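**Gripper software check, Besbridge bench, July 2026**

Filled in by Lena Olszewski, with thanks to Kagiso for the patience!

- [x] Stop command beats the planner. Tried it mid-move, lovely and quick.
- [x] Force limit loads from the config file (it used to fall back to the default, bless it).
- [x] Jaw opening in the log matches the jaws, fully open and fully shut.
- [ ] Bin detection. Two false handles in 70 runs, so I'd like Trí to look at the threshold before we sign this one off.
- [x] Watchdog trips at 800 ms.

Retest once Trí's change is merged, please.

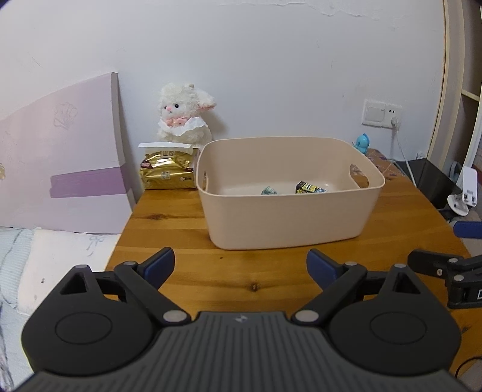
Jaws open, beige bin beyond, two snacks inside.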